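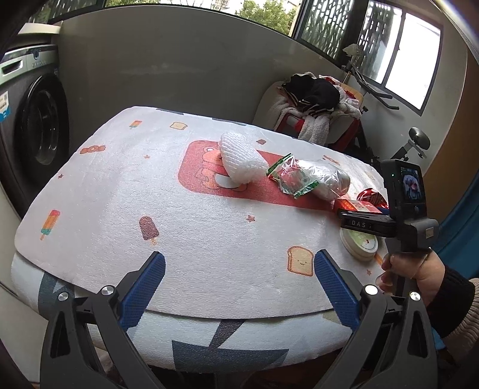 Sunday is table day at my place, and I have been putting it off since September. You know the kind of table I mean. It's low, it's handy, and anything that comes through the door with me lands on it and stays there. Foam sleeves off the fruit, plastic bags with the labels still on, little boxes, foil packets, a tub with a lid that I was definitely going to use for something. I love a table like that right up to the minute I need to put down a cup of coffee!

So I've started doing it in one go, with the radio on and a trash bag hooked over my wrist. Wrappers first (they're easy and they make you feel like a champion). Then anything with food in it goes back to the kitchen, and whatever is left gets looked at properly. The foam sleeves I keep, up to a point. A few of you wrote in after the last issue to say they're great for packing glasses, and one reader in Luradside slips them over her Christmas ornaments -- I tried it with my eggcups when I lent them out and got all 3 back in one piece.

Now, mats. If you have a soft foam mat on your table, the kind with cartoon prints all over it, please don't scrub it with the rough side of the sponge. I ruined one that way. A damp cloth and a drop of dish soap will do, and then I stand mine up on its edge to dry before anything goes back on it. I picked up my current one at Nikolovski, on the corner in Dokerum, and I've been spoiling it ever since.

The clothes on the chair are a whole other subject. Mine has had a heap on it all winter, and having the washer a few steps away has made no difference at all. I'm saving that for next time, so send me your chair stories.

One last thing -- the Kolen swap shelf is open again and takes clean lidded tubs, jars and small boxes, as long as the lids match. Mine are in a bag by the door already.

March 18, 2018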